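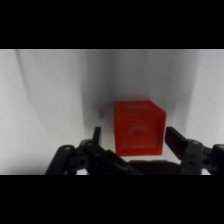
Horivine support replied first thing in the morning: thank you for writing in so fully, and before we talk about swapping the backdrop we'd love to know how the sheet was stored, which way up it's hanging, and whether the soft line on the left is still there when you move the lights.

Thanks so much for getting back to me, and sorry in advance for the length of this (I do go on). The sweep lived in its cardboard tube behind the studio door from August until I set up for the Dretier catalog, so I'd have called it well rested! It's hanging with the label end at the top, as the leaflet says. I moved both lamps this morning and the line on the left moves a little with them, but it never leaves. The darker column behind the red-orange cube bothers me more, to be truthful, as it looks like a corner where I wanted one smooth curve, and the right side comes out so much whiter than the middle.

Horivine support: that's very useful, thank you. A line that shifts with the lamps is usually a shallow bend in the sheet and very seldom a stain or a scratch. Would you let the bottom edge out by 7 inches, so the curve is wider, and leave it hanging overnight with no clips on the sides? Please don't iron it.

Done, and I'm glad you said that about the iron, because mine was already plugged in. I let it out the full 7 inches and took the side clips off. I also turned the right-hand lamp down and pointed it at the ceiling, which wasn't on your list, but a note in the old Sestari lighting booklet suggested it and I couldn't resist.

Update, 9:40 a.m. The middle is a good deal more even and the right side has calmed down nicely. The line on the left is fainter, though I can still find it if I go looking. The red of the cube looks richer too, and I'm so pleased about that, as the color has to match the printed page.

Horivine support: lovely news. Please give it one more night. We've put a replacement sheet aside under your ticket, 2,870, and it will stay reserved until you tell us either way.

Will do. Leaving this open until tomorrow.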